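Play Kitchen Loan Program, Clusby and Pillach
Progress report to the Vītola Fund
Prepared by Elsie Maihi, program lead
18 July 2022

Ieva, you asked for the plain version this time, so I have left out the testimonials. We have them if the board wants them.

Where we are

The grant was for 18 play kitchen sets to be lent to playgroups and family day care homes in Clusby and Pillach. Sixteen are out on loan. The other two are at the Tredunport store, one waiting on a replacement tap and one that I am not willing to send out until I know what is wrong with its paint.

Our January report said the sets were "on track to transform pretend play in both towns". I signed it, but I would not write that sentence now. What we can show is that the sets are being borrowed and that most come back in fair shape. Whether children play any differently because of them is a question we have not collected the right information to answer, and I am wary of anyone who tells you otherwise on the strength of a few cheerful emails.

The stoves

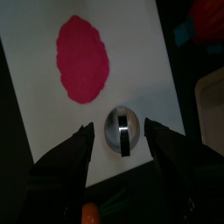 Most of the repair hours have gone into the stoves, and most of those went into two parts. Borrowers complain about the knobs, which are glued at the factory and which every child wants to turn. The burner marks are the other problem. On the white stovetop the burner is a deep pinkish-red patch with a ragged edge, set above and to the left of a silver-gray knob with a black grip bar, and in my opinion it is the weakest bit of the design. Two group leaders asked me whether it was a burner or a stain. The supplier calls it "hand-finished character". I have asked for a clean round shape on any future order and have had no answer in writing.

I would not spend more of the fund's money on this model of stove until we have one. The knobs we can manage ourselves. A screw through the back takes ten minutes and has held on every stove we have done so far -- though the oldest of those repairs is only a few months old, so I would not call it solved.

Pots, cups and mats

We took a punt on real metal for the small cookware, against the supplier's advice, and I think it was the right call. Plastic saucepans from the earlier loan scheme cracked at the handle and had to be binned. The metal ones dent, and a dent doesn't put a pot out of service.
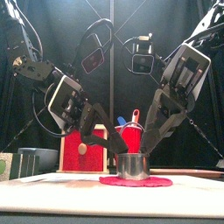 It does put up the noise. Three homes have raised it, one of them quite sharply, and the mats were bought partly in reply. They do dull the sound when a pot is put down. They do nothing for a pot that is banged with a spoon, and I would ask the board not to describe the mats as a noise measure in anything that goes to parents.

The mats have a second job that I had doubted and have come around to. A child who is given a mat tends to put the pot back on it, and the pieces stay together long enough for somebody to pack them up. I have watched this happen in two homes only.
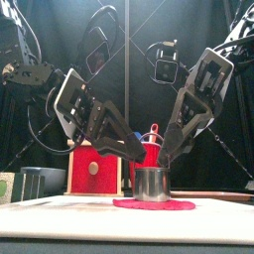
Small steel pot on its red mat, with a red cup behind it and the red felt-fronted box to the left.

Losses are the figure I trust most, as we check every set against its list when it comes back. Of 868 pieces sent out, most have returned, and what goes missing is nearly always small: spoons, lids, felt food. I had expected the utensils to be taken home in pockets, and some surely are, but the usual place to find them is at the bottom of the borrower's own toy tub. A coloured dot on each handle would help. It would also need redoing every few loans, and I have not costed the time.

Money

We are $200 over on freight. The Pillach run was quoted as one trip and took two, the second being for crates left behind at Tredunport. That was our mistake and I am not asking the fund to cover it. Repairs are within budget, mainly for the reason that the glue is cheap and I have not charged my own hours.

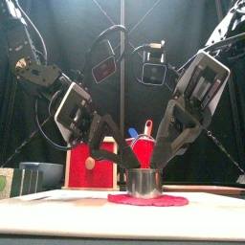

The line I would like the board to look at again is the $16 allowed per set for replacements. It covers a spoon and a mat. It doesn't cover a pot, and if a borrower loses one we will be raiding the spare sets, which is how the last scheme ran itself down.

What we will do next

Finish the knob repairs on the stoves still to be done. Get the paint question answered, or return that set. Ask each borrower the same four questions at pickup and again at return, so that the next report has something better in it than my impressions.

I am not asking for the second stage of funding yet. If the return checks hold up through the rest of the year I will put in a request, and it will be for cookware and mats first. The stoves can wait on the supplier.

Elsie Maihi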